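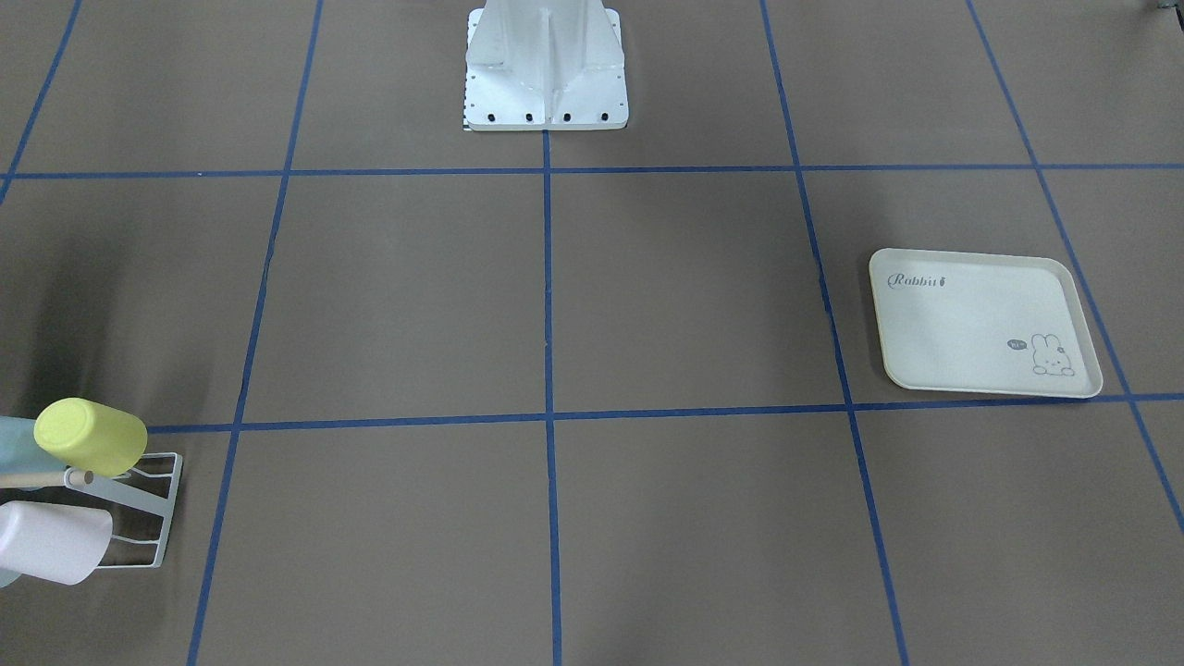
Does a tray have to sit square to the lines around it before people will call it tidy?
Mostly it doesn't, as long as the whole tray stays inside one square and there's a bit of bare floor showing round it.

3.2 Trays on the taped floor

I'll admit I came to this part of the study with a strong opinion (I straighten place mats in other people's houses), and I expected everyone we asked to be bothered by a crooked tray. Youssra Soliman thought they'd hardly care, and she was a lot closer than I was!

Figure 4. The cream plastic tray with "Rabbit" printed on it, lying at a slight angle in one of the squares marked out in dark blue tape.

We showed people layouts like the one in Figure 4 and asked them to mark each from "needs sorting out" to "leave it alone". We collected 714 marks altogether, and 197 of those were for layouts with the tray turned a little. I'd have put money on the turned ones doing badly, but they came out only a shade behind the straight ones. What really annoyed people was a tray lying across the tape. One person wrote "pick a square!!" in the comments box, and I've thought of it every time I've parked the car.

The corners matter more than I'd guessed, too. In Figure 4 the lower right corner very nearly touches the tape, and near misses like that split our group down the middle. Some called it "in" and moved on, others wanted it nudged back. Keabetswe Swanepoel reckons the rounded corners help, as the eye doesn't get a sharp point to compare with the line. I like that idea, though we haven't tested it with a square-cornered tray yet.

Then there's the writing. The word and the tiny mark after it, which looks a bit like a carrot, give the tray an obvious right way up, and several people said they judged the angle by the lettering and forgot about the rim. We'd picked the tray for its size and hadn't given the rabbit any thought at all. Plain trays are on the list for October, and section 3.3 deals with bowls.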